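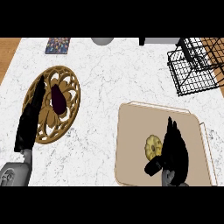 Small aubergine on a gold-coloured trivet, marble worktop.

Erlow Clip body camera, reviewed after 6 weeks on the door

I work as a licensed door supervisor and I also train new staff for a small security firm. In April our insurer began to ask for video when there is a complaint about use of force, so I bought one Erlow Clip with my own money and wore it on every shift. The price was 239 euros with the magnetic mount. The charging dock costs extra.

The camera is light and it sits well on a thick jacket. On a thin shirt it leans forward and films mostly shoes. I solved this with a piece of stiff card behind the cloth, but for this price I should not need card.

Recording starts with a long push on the front. There is a short vibration and a red light, and the camera also saves the 30 seconds before you pushed. This is the best thing about it. Most arguments at a door are already loud before you think of your camera, and the first words matter later when the police ask who began. The saved part has no sound, though, and the manual mentions this only on the last page.

Picture quality is good under street lamps and poor in the entrance, where our light is blue. Faces become flat there. I compared it with the older Lirnus which my colleague Omid Kiani wears, and his showed faces better but lost the number plates. Sound is clear up to a few metres, also with music behind.

The battery lasted a full night if I recorded only when needed. With constant recording it was finished well before closing time. Files are locked with a password and each one has a time stamp. My clock was two minutes slow after the first month - please check yours, a lawyer will notice it.

The software is the weak part. It lost my settings twice, and to export one clip you must go through four windows. Before you buy, ask also about the rules where you work. We had to put up a sign and write down how long we keep the files.

I will keep it, but I would not buy ten of them until the software is better.

Comments

Agnes Granström: Does the red light switch off? Ours made people more angry, not less.

Folke Ekström: Yes Agnes, in the menu under Signals. Check if you are allowed to.

Halvard Wikström: Same trouble with the clock. Mine was slow as well.

Contact | © Märta Dahlgren | Back to top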